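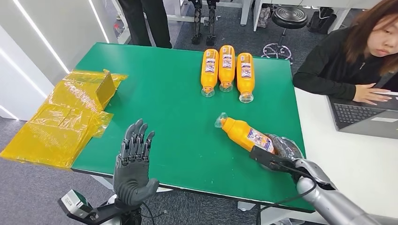
Can you visit the Pralusico bottle works without booking?
Only on the open day, 2018-05-19 this year. Other visits are by appointment, groups only, and they take a while to write back.

OK, quick notes before I forget everything. Got there at opening, parking lot already half full. Sign in at the gate, sticker on your shirt, closed shoes or they send you back to the car. I saw two people in sandals arguing. Didn't work.

Molding hall first. Loud – take the earplugs, they're in a box by the door and easy to walk past. Our guide was Rekha Kamath, 4 years on the late shift, talks fast, knows every machine by its bad habits. She said line two runs 800 bottles an hour on a good day and that she hasn't had many good days since the new chiller went in. Could have listened to her all morning. Sadly the group behind was catching up so we got moved along.

Then color. They mix pigment into the pellets before anything gets melted, so there's a wall of sample chips going from pale yellow up to a really strong orange. Kids loved it. There were orange bottles out on a green table too, clear caps, white and blue labels, and that green makes the orange look brighter than it did on the chips. Somebody in our group asked how you'd match the shade from one batch to the next. Answer: a light box, a reference chip, and a lot of squinting.

Labels are in the Nornitz building, across the yard. Smaller than I expected, smells of glue. The wrap-around ones are fussier than they look, if the bottle isn't seated straight the seam creeps and you get a crooked join. They had a tray of rejects and you could take one home. Took three, oops.

Tutard hall was closed when we came thru, no reason given. Shame, the flyer said caps are made in there and caps were what I came for.

Food: the Pai stand by the loading dock. Line was long, samosas very good, coffee not. Cash only! Tickets for the stand come in strips and they don't take leftovers back, so don't overbuy like I did.

Other stuff:
Gift table has bottles with tiny flaws, 79 cents each. I got two for the garage.
Capacity in the lecture room is 300, and the 11:00 talk was full by 10:40.
Restrooms only in the main bulding.
Strollers fine in the yard, a pain in the molding hall.

There's supposed to be a smaller evening visit in August, sign-up sheet was at the gate. Put my name down for the caps.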